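Chapter 13
Inside the Desktop Computer

A desktop computer is built from parts that can be removed and replaced one at a time. A technician who knows where each part sits, and how it is held in place, can repair a machine that would otherwise be thrown away. The repair shop at Baltholm, whose records are used throughout this book, received 3,691 computers in one year. Of these, 1,719 needed only a single new part.
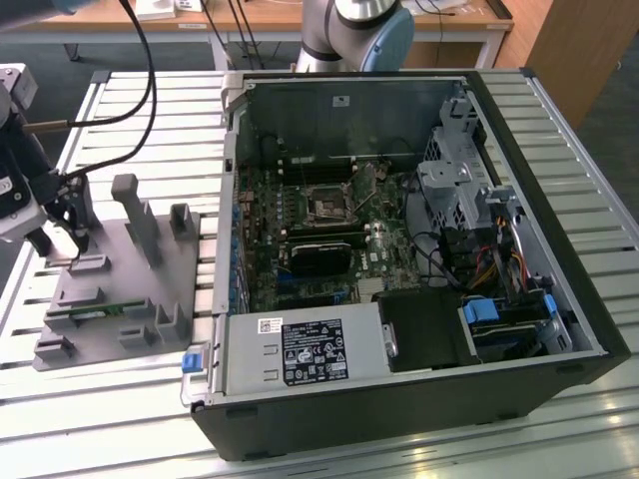 Stergiou

With the side panel off and the case lying flat, the motherboard can be reached from above. The Dell tower shown has an empty CPU socket beside its row of memory slots, and the power supply lies along the bottom of the case. Blue latches appear in several places – learn to look for them before reaching for a screwdriver.

This chapter begins with memory modules and goes on to drives, expansion cards and the power supply. Students should read the safety rules in Chapter 2 before opening any case.

Key terms: chassis, socket, slot, heatsink, drive cage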